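Caturar Wrist Set – README

Maintainers: Doina Kadrić, Despina Radulović
Student project, Skirville robotics club
Last edited: Tuesday, August 22, 2023

Contents

The set holds 968 clips in 2 folders, "hand" and "floor". Each clip has a matching text file with the operator, the task name and a pass/fail mark. Stills come from the wrist camera.
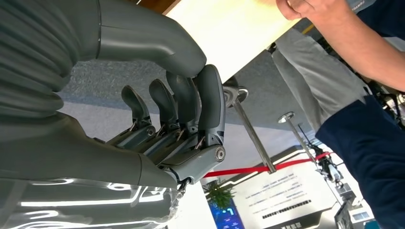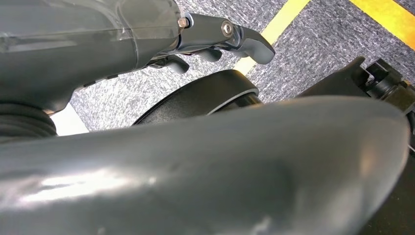 Clip names start with the task code, then the take number. Takes under 200 are practice runs and should be left out of training – the loader script skips them by default. Joint logs are stored as CSV, one row per time step.

Known problems

Clock drift between video and joint logs in 3 clips, listed in drift.txt. Pass/fail marks were entered by one person and have not been checked. A corrected release is planned for October.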